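桌面垫纸到底有没有必要?顺便问托盘怎么放
手工与桌面整理 > 工作台

楼主 纸边儿 发表于 22/12/2022
先上我现在的桌子。浅色木桌面,铺一张大白纸,左边放浅绿色塑料托盘,分拣小零件用。纸的右边斜着伸出桌沿,我一直没裁。

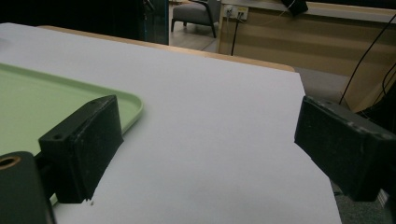 想问的几件事
一、白纸铺在木桌上,大家是固定还是就那么放着?
二、托盘压在纸上,还是放在纸外面?
三、有没有比白纸更合适的东西?
我主要是串珠子和修表带,零件小,掉在木纹上找不着,所以才垫纸。纸是Kultow的整卷,宽66厘米,自己剪的。

2楼 阿木打磨
伸出去的那截先裁掉。袖子一带,整张纸连托盘一起走,我吃过这个亏,弹簧找了一晚上。

3楼 钟楼东街
不同意楼上。留一截折下去,用夹子夹在桌沿底下,比贴胶带稳,换纸也快。裁齐了反而没地方夹。

4楼 阿木打磨
回复3楼:折下去夹住当然可以,可楼主是斜着伸出去的,没法夹平。要么摆正再夹,要么裁。

5楼 Masaru Hayashi
我用硅胶垫,Avudska的,46块钱,用了一年多。不滑,珠子也不怎么滚。缺点是粘灰,每周要拿水冲一次。白纸的好处是脏了就换,看小东西也清楚。

6楼 小满不满
硅胶垫我退了,味道大。现在还是纸,100张一包的那种,每次开工铺一张,收工把四个角一提,碎屑倒进垃圾桶。

7楼 纸边儿(楼主)
回复5楼:垫子是什么颜色?深色的话我怕黑色的小螺丝看不见。
回复6楼:提四个角这个办法好,我之前都是用手扫。

8楼 Masaru Hayashi
浅灰。黑螺丝没问题,银色的要找一下。

9楼 钟楼东街
托盘的事还没人说。我主张放纸外面,换纸不用动托盘。盘子有边,东西本来就不容易滚出来,底下再垫纸是浪费。

10楼 旧抽屉
我反过来,托盘一定压在纸上。纸轻,开窗就飘,托盘正好当镇纸。从盘里往外夹零件,掉也是掉在纸上,放外面就掉木头上了。惯用右手的话放左边也行,右边留给工具。

11楼 钟楼东街
当镇纸只压得住一边,另一边照样翘。还是夹子。

12楼 小满不满
两位都别争了,换厚纸就不飘。Surnska的绘图纸,我五月份买的,到现在没用完。就是表面太光,圆珠子会跑。

13楼 旧抽屉
圆珠子下面垫块绒布,别垫纸。修表带再换回纸。两样活不要用同一个底。

14楼 阿木打磨
绒布勾线头,串珠可以,修表带千万别。这点同意13楼。

15楼 纸边儿(楼主)
看完了。纸先摆正,右边折下去夹住,托盘还是压在左边。绒布周末去Krajewska那家店看看。硅胶垫先不买。

16楼 路过787
问一下,这种浅绿的托盘有没有带盖的?猫老来扒。

17楼 纸边儿(楼主)
我这个没配盖子。你可以找个大一点的保鲜盒,盖子扣得住。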